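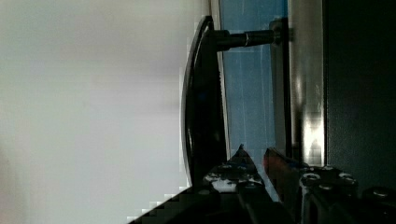 Kitchen robot tips from the Wirulden workshop

If you're sharing a counter with a robot arm, do agree on the house rules first! Ours are taped up by the door, and Ewan Pirihi is forever adding to them (we're on 12 now).

Unplug the oven before any door practice, and keep a person at the stop button the whole time.

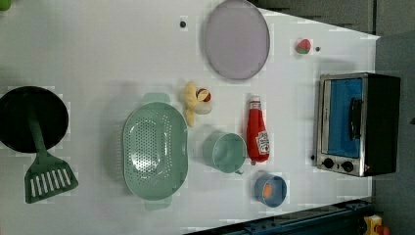 Spacing matters more than folks expect. We like open counter between things, the way the colander and the lavender plate each have their own patch, and toy food is just fine for learning on.

Start slow, too, and keep your own hands well back until the arm has parked.

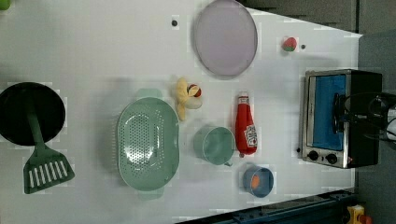
Once you've had 20 clean runs at low speed, go up one notch, never two, and write it in the logbook with your initials, please.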